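Clegg House, Fikville – Tile Floor Safety Checklist
Ground floor, all tiled areas
Walked by: Touran Khosravi
Date: 12/09/2020
Last full walk: April

How to read this: each line gets OK, WATCH or FIX, with a comment after it. I write long comments because I love a good floor walk, and because the next person to do this will want to know what I meant by "a bit off." Feel free to skip to the FIX lines if you're in a rush (but you'll miss the good stuff!).

SURFACE

1. Tiles free of cracks and chips – OK
Went over the hall and kitchen on my knees with a flashlight held low to the floor, which is the best trick I know for finding a hairline crack. Found none in the hall. One tiny chip by the pantry door, already on the April sheet and no bigger now.

2. Tiles sound solid when tapped – WATCH
I tapped all 116 tiles with the handle of a screwdriver and had a great time doing it. Two in the kitchen, side by side under the window, sound hollow. They don't rock and the edges are level with their neighbors. Marked both on the floor plan in pencil. Tap them again next time and compare.

3. No raised edges (trip check) – OK
Slid a plastic card flat across the joints in every doorway and down the middle of the hall. It didn't catch anywhere. Whoever laid this floor did beautiful work, and I say that every time.

4. Slip check, dry – OK
Rubber soles and socks both tried. Socks are quick on any tile, so I'd still ask people to wear shoes or grippy slippers in the hall.

5. Slip check, damp – WATCH
Wiped a small patch with a wet cloth and tried it with a rubber sole, one hand on the wall. Fine in the kitchen. Less grip than I'd like just inside the back door, right where people come in out of the rain. See the note on mats.

GROUT

6. Grout lines full, no gaps or crumbling – OK
Ran a wooden skewer along the joints in both rooms. Nothing came loose except in one short stretch by the back door, where I got a little sandy dust. Not enough for a FIX, but please look there first.

7. Grout clean enough to inspect – OK
This is such an improvement over April! The joints are thin, and on a pale floor any dirt in them shows up as a dark line that looks just like a crack until you scrub it. Warm water and a soft brush did the job. I tried the Stiltarus cleaner on one joint too and saw no difference, so let's finish the bottle and go back to plain soap.

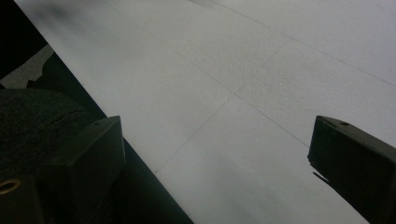

While we're on pale tile, a word about lighting for whoever takes the next walk. Turn the ceiling lights off for part of it and let the daylight come in from the side. A light floor under a bright lamp hides almost everything, and low spots, dull patches and dried soap only show when you look along the surface. I found a whole streak of soap film that way, right where I'd already walked twice.

8. No soap or polish left behind – FIX (done)
The streak was in the hall, from the coat hooks toward the kitchen. Soap film gets slick as soon as a wet shoe lands on it. Rinsed it with clear water, changed the bucket, rinsed again. Dried with a towel and it squeaked, which is the sound you want.

MATS AND DOORWAYS

9. Mats lie flat, corners down – FIX
The Grelusard mat at the back door has two curled corners. I turned it over and put weights on it overnight and they came right back up. Please replace it, and get one with a rubber back that's long enough for two steps. That would take care of most of my worry in item 5 as well.

10. Metal strips at thresholds tight – OK
Two screws were a quarter turn loose on the kitchen strip. Snugged them up by hand. Don't use the drill on these, the holes are getting tired.

11. Walkways clear, no cords across the floor – OK
Hall lamp cord now runs along the baseboard behind the bench. Wonderful, thank you to whoever did that.

STILL OPEN

– New mat, back door (item 9)
– Tap test on the two hollow kitchen tiles (item 2)
– Skewer test at the back door joint (item 6)
– Move the wet floor sign out of the closet and onto the hook by the sink

Signed: Touran Khosravi
Copy goes in the blue folder, kitchen drawer.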